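**Packing room meeting, Fri 5 November**

There: Blair Cairns, Jeanie Cairns, Catherine Purves, Custódio Esteves, me (Donnie Halliday, taking notes again, since my handwriting lost the vote against typing). Apologies from the Cozma rep, who'll send the service dates by email.

**1. Last time's minutes**

Fine, except Catherine wants it on record that she asked for the new floor mats in August and not "recently." Changed. Mats still not here. Blair is chasing.

**2. The Alero line**

It's been running on the small gift boxes for 24 working days now. Blair says we're getting 100 boxes through before morning break, and I believe him, my shoulders certainly do! Jeanie likes the quiet. Custódio doesn't, he says he used to talk to four people all morning and now he talks to a screen. We spent longer on that than on the numbers, and I think we were right to.

What we agreed: nobody does more than two hours in a row on the screen, and the person coming off it goes to hand finishing with somebody else, so there's company. Catherine will redo the rota. Blair wanted to try it for a week first and got talked into five.

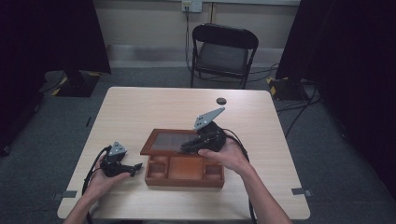 **3. Lidded boxes**

These are the next job to move over and I have feelings about it, having packed them by hand longer than I'd like to admit. Skumia want the closing and final check automated by spring. Jeanie thinks the closing will be easy and the checking won't, and I'm with her. When you've got a glass panel in the lid and a tray split into one long compartment and little square ones at the sides, there's a lot to look over, and right now we do half of it by feel (a rough edge, a lid that drags a bit). Custódio asked who teaches the machine what "drags a bit" means. Blair said we do, in paid hours, and he'll put that in writing. I'm holding him to it, hence the bold: **paid hours, in writing, before anyone starts.**

Catherine asked straight out if this means fewer of us. Blair said no jobs go this year and he can't promise past that. Not the answer we wanted, but I'd sooner have it than a nice one.

**4. Keka training**

Two places on the course. Jeanie is definitely going. Custódio said he's too old for it, we all shouted at him, and he's thinking about it. He'll tell Blair by next meeting. If he says no, I'd like the place, please and thank you.

**5. Anything else**

- The stop button on the Alero line is too high for Catherine. Blair to get it moved, and until then she's not on that station.
- Someone keeps switching the alarm sound to silent. Please don't, even if it does sound like a goose.
- Jeanie wants the radio back on now that the room's quiet enough to hear it. Everyone in favor. Station to be argued over at lunch.

Next meeting same time in two weeks, in the canteen if it's free. Catherine's taking notes.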